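Work table

A work table is a flat, raised surface on which a person carries out tasks by hand while standing or seated. It differs from a dining table or a desk mainly in its use, and the same piece of furniture may serve as all three over its life. Work tables are found in kitchens, schools, repair shops and sewing rooms.

Height is the most important measure. A table for close work, such as mending, is usually set higher than one for kneading or sawing, where the worker needs to press down with the arms. In her handbook of shop furniture, Sólveig Kirkegaard advises that height be settled before any choice of material is made. 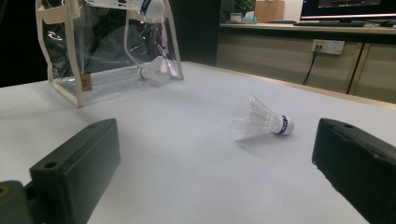
Surface color affects how well small parts can be seen. Dark tops hide stains and reduce glare, while pale tops make dropped screws and thread easier to find. A white tabletop may take on a faint bluish-gray cast under indoor lighting, and people who match paint or cloth often move their samples to a window before making a decision.

Tops are commonly cleaned with a damp cloth and mild soap. Rough scouring pads leave fine scratches that hold dirt.

See also: Bench; Desk; Trestle

Print this article | E-mail this article

Contact the editors | © Jillden Reference | Back to top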